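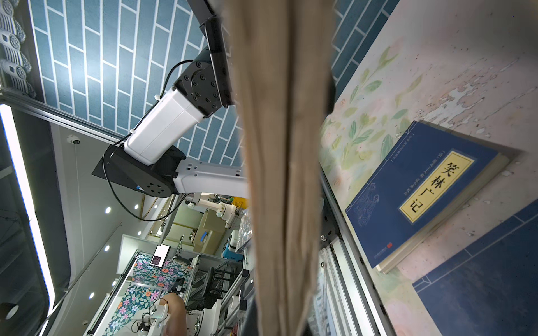 Do I need to have played an action RPG before applying?
Prior experience is optional. Two groups of participants are being recruited, one with experience in the genre and one without, and the application form asks which group you belong to.

Playtest participants wanted: Pidance (PC)

Cetisetti is recruiting external playtesters for Pidance, a single-player action RPG now in closed alpha. The test measures difficulty in the opening region, Droltudska, and in the first boss encounter. It does not cover story, voice work or the final menu art.

The current build is 266. It contains the tutorial, the Droltudska map up to the river gate, and one boss. Saves from earlier builds will not load.

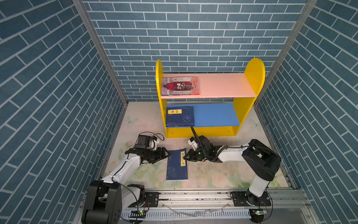

Each participant completes two sessions. In the first, you play from a new save with default settings and no outside help, including wikis and videos. In the second, you start from a fixed save with a preset weapon and level, and repeat the boss encounter until you win or the session time ends. Please do not practice between sessions. The build is locked outside your booked slots.

During play the client records inputs, deaths, healing item use, dodge timing and frame rate. Microphone and webcam are not used. A short written survey follows each session. The log from the last internal round held 3,003 player deaths, and most of the survey questions were written from that log.

Requirements
- Age 18 or over
- Windows 10, 64-bit, with a dedicated graphics card
- 16 GB of memory and 40 GB of free disk space
- Controller or mouse and keyboard; you must use the same one in both sessions
- Able to read English at a working level
- Signed confidentiality agreement before the download key is issued

Applicants who took part in the February round may apply again, but will be placed in the experienced group whatever their background.
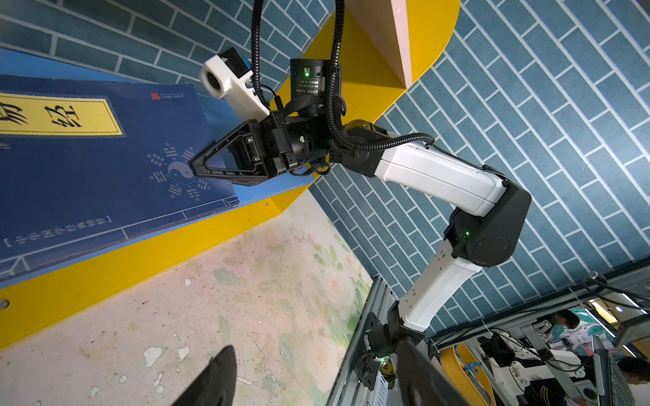

Book on shelf, 易经 cover

Payment is by bank transfer after the second survey is received. Participants who finish only the first session are paid for that session. A crash that ends a session early counts as a completed session if the crash report was sent.

Scheduling is handled by Nerys Mathias. Technical questions about the client, drivers or the Abbasi launcher go to Helmut Gerlach. The launcher is needed for installation and can be removed afterward.

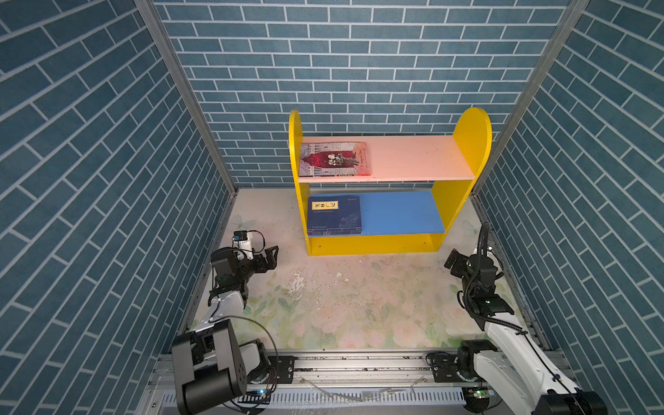
Laptops are accepted if they run on mains power for the full session. Frame rate must stay above 30 at 1080p on the low preset; the launcher includes a benchmark that checks this and attaches the result to your application. Ultrawide monitors are supported, but the image will be limited to 16:9.

To apply, fill in the form on the Cetisetti playtest page and attach the benchmark file. Applications close on 15/06/2020. Selected applicants will receive a booking link by email. Reserve applicants stay on the list for the next build.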